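Does wood oil for tabletops really need 18 days to cure?

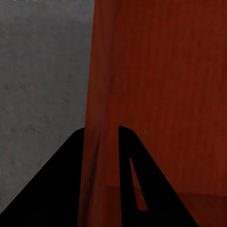
Neelam Bansal
I bought a can of Nellar hard oil for our dining table and the label says to wait 18 days before "normal use." The guy at the store said the same thing, then tried to sell me a second can of something to speed it up. I have two kids and one table. Is this a real number or do they just not want returns? It felt fine to my hand by dinnertime the next day.

Everett Pettigrew
Dry to the touch and cured are two separate things, so the label isn't pure nonsense. I do doubt the number, though. Cure time depends on how thick you put it on, the wood, and how cold the room is – a label can't know any of that. I'd eat off it after 6 days with placemats and keep water and hot dishes away for the rest. Skip the second can. If it feels sticky, you left too much on and need to wipe it back. And lay the oily rags out flat outdoors to dry, don't ball them up in the trash. They can catch fire on their own, and that warning I do believe.

Kanchan Chaturvedi
we used ours the next morning and its fine, one ring from a mug. labels always say that stuff

Brijesh Bhatt
What did you sand to? Past 400 grit it barely soaks in and stays tacky for ages. I'd want to know that before blaming the can.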